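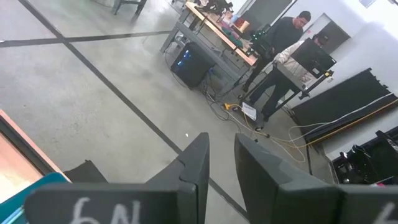
Zoubi Works, Facilities and Workshop Care Team
Shop notes: floors, bench tops and tape

These notes cover routine care of sealed concrete floors and oiled or unfinished wood bench tops. They apply to the main shop and to the side rooms. Corrections go to Niamh Ó Conaill at the front office window before 3 p.m.

Dry cleaning the floor

Sweep before any water goes down. Grit left on polished concrete acts as an abrasive under a wet mop, and the haze it leaves can't be mopped out. Use a microfiber dust mop at least 20 inches wide. Push it in one direction with overlapping passes and keep the head on the floor until the end of the run. Shake the head outside, well away from the loading door.

Corn broom bristles break off and collect under the cabinets. The two corn brooms by the sink are for outdoor use.

Wet cleaning the floor

Use a neutral cleaner, pH 7 to 8. Vinegar, lemon cleaners and bathroom descalers etch the surface and should not be in the building. Ammonia and bleach dull the sealer. Mix at the rate on the jug. A stronger mix leaves a film that shows shoe prints by the next morning.

Change the water when the bottom of the bucket can no longer be seen. Wring the mop until it stops dripping. Allow 15 minutes of drying time before carts are rolled over the area.

Oil spots should be covered with plain clay absorbent and left overnight. Sweep up, then wash the spot with a little dish soap in warm water and rinse twice. Old spots may need a second round. A dark shadow that remains after that is in the concrete itself and can be left alone.

The floor in the large room was last polished to 3000 grit. Do not use green scouring pads on it. A white pad is acceptable.

Floor tape

Tape holds best on a floor that has been degreased and wiped with isopropyl alcohol. Lay it without stretching. Stretched tape creeps back and lifts at the ends. Press the full length with a hand roller and round the corners with scissors.

To remove old tape, warm it with a hair dryer on medium and pull back low, almost flat against the floor. Take up leftover adhesive with a plastic scraper and citrus remover, then wash off the remover with neutral cleaner. Metal scrapers leave lines in the sealer.

Where two runs cross, cut the upper one and butt it against the lower. An overlap catches mop heads. Samer Issa keeps spare rolls in cabinet 163, along with the roller.

Wood bench tops

Strip-built tops move with the seasons, mostly across the width. Any fixing that holds a top to a metal frame should have a slotted hole or a little clearance. A top that is screwed down tight on both sides will cup or open at a glue line during the heating season. 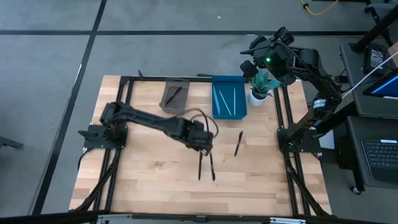

Strip-built wood top in a black aluminum frame.

For daily cleaning, brush off the dust and wipe with a damp cloth along the strips. Dry at once with a second cloth. Standing water raises the grain and leaves gray marks around any steel left on the surface.

Ink and marker: try isopropyl alcohol on a cotton pad first, working from the outside of the mark inward. If the mark has gone into the grain, sand by hand with 120 grit, then 180, and feather well past the edge.

Glue drips: let them set to a rubbery state and lift with a sharp chisel held bevel down. Wiping wet wood glue spreads it into the pores, and the patch will refuse oil later.

Dents: lay a wet cotton rag over the dent and touch it with a hot iron for a few seconds. Repeat until the fibers come up. Let the wood dry fully before sanding. Cut fibers will not swell back, and deep cuts should be filled.

Oiling: mineral oil is easy to renew but stays slightly greasy, so paper work suffers. Hard wax oil is preferred for general benches. Apply thin, wait as long as the can says, and buff off all the excess. Oil the underside as well. Oily rags go into the lidded metal can filled with water. Hadi Jaber empties it every Sunday.

Aluminum frame parts

Slots fill with sawdust and chips. Clear them with a vacuum and a narrow nozzle, then a stiff nylon brush. Compressed air moves the debris to the next bench. Wipe black finishes with a damp cloth and a drop of dish soap. Check corner bolts for looseness when the slots are cleaned.

Requests for pads, cloths or cleaner: Siham Moussa, stores counter.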